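Ogilvie Street Hall, kitchen and serving area
Walk-through before the December bake sale, done Sunday, started a little after 9 in the morning

I've kept the same order as last time so you can lay the two sheets side by side if you feel like it. Comments are mine unless there's a name on them. Please don't be put off by how many there are, I do tend to run on, and most of them are compliments!

**Entry and floor**

- [x] Front door opens fully and stays open on its hook
- [x] Mat lies flat
- [ ] Back step, edge strip secure

The edge strip on the back step has lifted again at the left-hand corner, enough to catch a toe. I pressed it down with my shoe and it popped right back up. It needs two proper screws this time (the glue was a kind thought, but it hasn't held through the cold weather). Until then, bring the trays in by the front, even though it's the long way around.

**Hand washing**

- [x] Hot water at the small sink
- [x] Soap and paper towels
- [ ] Sign above the sink

The sign has faded so badly you can only read "wash" and part of "before." I have a spare at home and will drop it off.

**Cold storage**

- [x] Refrigerator at 40 or below
- [x] Door seal clean
- [x] Nothing uncovered on the lower shelf

Right on 40 when I got there, which passes, but I'd turn the dial down a notch the night before. That door will be opening and closing all morning. Cream fillings and anything with custard live in here until they're sold, please, and they go out a few at a time. The Akden unit in the hallway was unplugged and propped open, clean and dry inside, and it's fine to leave it that way until we need it.

**Serving table and baked goods**

- [x] Tabletops wiped and sanitized
- [x] Tongs, one pair per tray
- [ ] Covers for all trays
- [ ] Allergen cards

Breads and plain pastries can sit out at room temperature, and they look so nice on the colored trays that I'd hate to see them hidden in boxes. They do need a cover whenever the table isn't being served, and we're short of lids for the bigger trays. Try not to fill a tray so full that things hang over the rim, as the lid won't seat. 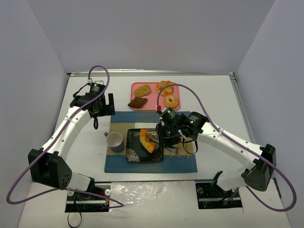
Sandrine Brunet wrote back that she would rather have the nut items on a table of their own than count on cards, which get knocked over or swapped by mid-morning. I think she's right, and I've penciled in the short table by the window for them. Cards are still needed on everything, with wheat, milk, egg, nuts and sesame spelled out in full. Last year's said "may contain the usual," which made me laugh, but it won't do.

**Ovens and outlets**

- [x] Oven door closes tightly
- [x] Mitts without holes
- [x] Extinguisher gauge in the green, pin in place
- [ ] Cord for the coffee urn

The urn cord runs across the walkway behind the counter. Move the urn to the far end, where there's an outlet on the same side, and tape down whatever is left over. Only one urn per outlet, please. The Parutley mixer can stay put and has its guard on, thank you to whoever found it.

**Still to do**

- Screws for the back step
- Lids for the large trays
- Allergen cards, plus the nut table
- Coffee urn to the far end
- New hand-washing sign (me)

I'll come by again the evening before, at 6, and initial the open boxes then. If the step is fixed sooner, leave a note on the refrigerator so I know to use the back door.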